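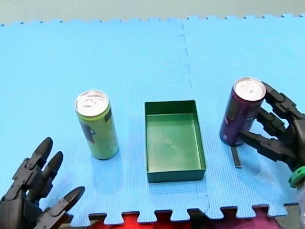

Why do lamps have shades?

A bare light bulb is very bright. If you look straight at it, your eyes feel sore and you see spots for a while. A lampshade covers the bulb so the light is softer.

Shades can be made of paper, cloth, glass or metal. Light shines through thin paper, so the whole shade glows. It cannot get through metal. A metal shade sends the light down onto your desk or book.

The shape matters too. A shade with 2 openings, one at the top and one at the bottom, lights the ceiling as well as the table.

Some bulbs get hot. Ask a grown-up before you touch a lamp, and never put a scarf or a T-shirt over one.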